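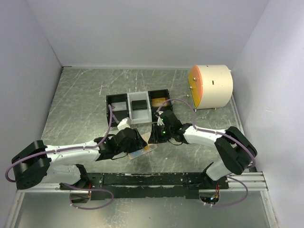
Does Your Tea Get Colder Faster in a Wide Mug?

Project report, spring semester, Intro to Experimental Methods

My grandmother has one rule about tea, and it's that you never drink it out of a soup mug. She says it goes cold before you sit down. I've heard this my whole life, so when we were told to pick a question we could answer with kitchen stuff and a notebook, I already had mine (my lab partner wanted to do bouncing balls, but he switched groups in February, so tea it was!).

What I wanted to know

Pretty simple: if you pour the same amount of tea into mugs with different shapes, does the wide one cool down faster? And if it does, is the difference big enough that a normal person would care? I also got curious about lids halfway through and added them, which made my data table a lot uglier.

What I used

I ended up with 4 mugs. One was the tall skinny kind you get at a bookstore, one was a regular diner mug, one was my roommate's huge soup mug, and the last was a little steel camping cup from Plalow that I've had since middle school. I used 200 ml of black tea every time, measured in a plastic jug. For the temperature I borrowed a kitchen probe thermometer from Zbigniew Czerwiński, who lives across the hall and bakes a lot of bread. He wanted it back every night, so I worked mostly in the afternoons.

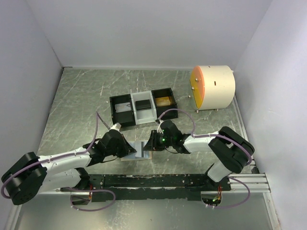

How I did it

I boiled the kettle, let the tea steep in the jug, and poured it into the mug once the thermometer hit the starting temperature I'd picked. Then I read the temperature every minute for 15 minutes and wrote it down. I didn't stir, except in the first two trials, where I stirred without thinking and had to throw the numbers out. I did the whole thing seven times per mug, so that's why I never want to see black tea again.

All the windows stayed shut. My dorm, Mitham, has a heater under the kitchen window that turns on whenever it feels like it, so I moved everything to the far counter after the first day. I should've done that from the start.

What happened

Grandma was right, mostly. The soup mug lost heat faster than the diner mug in every trial, and the tall skinny one stayed warmest. The surprise was the camping cup. It's narrow, so I figured it would do well, but it came in last! The steel is really thin and you can barely hold it at first, which I guess should have been a hint.

Then I tried saucers as lids. With a saucer on top, the soup mug did nearly as well as the diner mug without one. My best explanation is that a lot of the heat leaves through the surface of the tea as it evaporates, and a wide mug gives it more surface to leave from. The lid traps some of that. Our textbook has a section on evaporation and it fits pretty well with what I got, though I only tried lids on two of the mugs.

What I'd change

The mugs weren't made of the same thing, and that bugs me the most. Shape and material are all mixed up together, so I can't say how much of the camping cup's bad score was the steel. Next time I'd buy matching ceramic ones in different widths (Softić, the secondhand place on Brurkbridge, has whole shelves of them for cheap). I'd also warm the mugs first, since a cold mug soaks up some heat right when you pour. I only noticed that when the first reading kept coming out lower than my starting number.

I'd like to try milk too. Zbigniew swears that adding it early keeps tea hot longer, and my grandmother says that's nonsense. I haven't told either of them about the other one yet.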